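We use cookies to remember your settings. By staying on this page you agree. OK / Manage

5 min read

Part two: Getting your desk and mouse area ready

Hi again, Marlina Yeoh here. If you came over from part one you already have the drivers on your computer, so I'm going to skip all that and get to the fun bit, where things go! I set up desks for the whole Salgado office last March and I've settled into an order that works for me. Take your time with it (a cup of tea helps, but park it on the windowsill, please).

Before you start

You'll need your mouse, a mouse mat, a soft dry cloth and whatever paperwork has to live on the desk. If you're using the Gretix quick sheet, print it now.

1. Clear the middle of the desk. I push boxes and anything tall to a back corner first. They can stay on the desk, they just can't be where your elbow wants to be.

2. Wipe the surface with the dry cloth. Go with the grain if your desk is wood. I don't use spray cleaner at this stage, as a damp desk makes a mat slide all over the place.

3. Put the mat down on your mouse-hand side. Lefties, swap everything I say from here on.

4. Turn the mat a little until it matches the way your forearm comes in. I used to line mine up dead straight with the desk and my wrist complained by lunchtime.

5. Set the mouse on the mat with the buttons facing away from you and rest your hand on it. Shoulder down, elbow near your side. If you're reaching, slide the whole mat closer.

Note: pick a mat you like looking at! Retno Kwok talked me out of plain gray and into pastels, and I've never gone back. A pink mouse on a blue-to-pink mat cheers up a big brown desk like you wouldn't believe.

6. Lay your printed sheet flat past the mat, on the other side from your mouse hand, where you can glance at it without picking it up.

7. Open the Evus panel, choose Pointer, and move the cursor corner to corner. If you run out of mat before you run out of screen, nudge the speed up one notch and try again.

Caution: don't run the pointer test on bare glossy wood. Mine skipped like crazy and I wasted an evening blaming the mouse.

Caution: keep the boxes until you're sure you're keeping what came in them. Returns without packaging are a pain.

Stuck on step 7? Melati Teoh wrote up the speed settings in part three, and she answers comments faster than I do.

290 shares | 5 comments

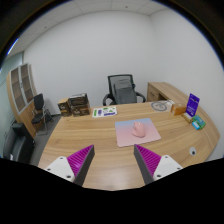 Desk & Mouse Setup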